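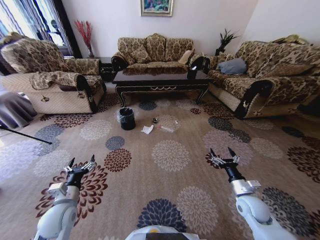
Ten-minute tidy: the living room

Our April item on kitchen drawers brought in a lovely pile of letters (keep them coming!), and plenty of you asked for the sitting room next. So off we go, and we're starting with the floor.

A big flowery carpet is a joy, but it does hide things. White tissues shout at you from a navy flower; bottle tops vanish completely. Bring the wastebasket out to the middle of the rug, pop a clear bag over the rim and work outwards from there. Tissues and scraps first, then bottles, which go straight to the recycling. Cushions come last, and so does the glossy coffee table – a dry cloth is plenty!

Hallways next time. Send your tips to the Graromar newsletter desk by 20 July 2024.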